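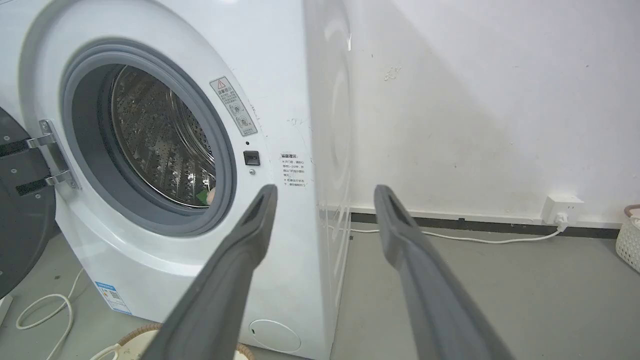
Where the knitting project stands, May 16, 2023

Hi all, time for the spring update from the Arville workshop, and I'm happy to say it's a cheerful one! The grant has now paid for both flat knitting machines, and the second one (the Ruchti, the one I wouldn't stop talking about in my application) is bolted down and knitting. It took longer than I'd hoped – the freight people delivered it to the wrong end of Trerkuslow and we lost most of a week getting it back up the hill.

Output so far

We've finished 300 sweater panels in the local wool blend, and 33 of those went in the seconds pile, mostly dropped stitches along the left selvage. I was pretty grumpy until we swapped the needles on the front bed, and the panels have looked much cleaner since. The Zikberg yarn still sheds more lint than I'd like, so I'm brushing out the carriage rails every morning before I start.

Training

We now have 3 trainees who can set up a rib and a plain body without me hovering. Shaping is slower going – the design software is fussy about file names, and so am I after a long day – but everyone has made a full sleeve at least once.

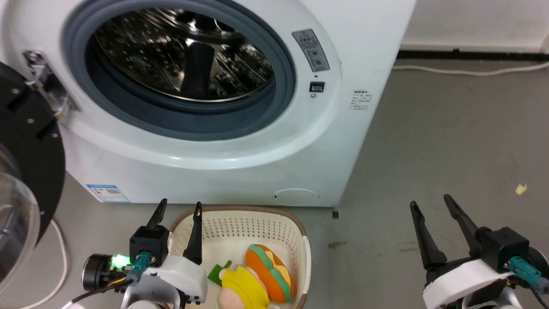 Will the remaining money last until the final report in November?

It should, as long as yarn prices hold. The big equipment bills are paid, and what's left is set aside for yarn, spare needles and trainee hours. I'd like to move $300 from the travel line over to needles, so please let me know if you need a form for that.

Next up is linking and finishing, and I'll send the receipts for the Ruchti in a separate email.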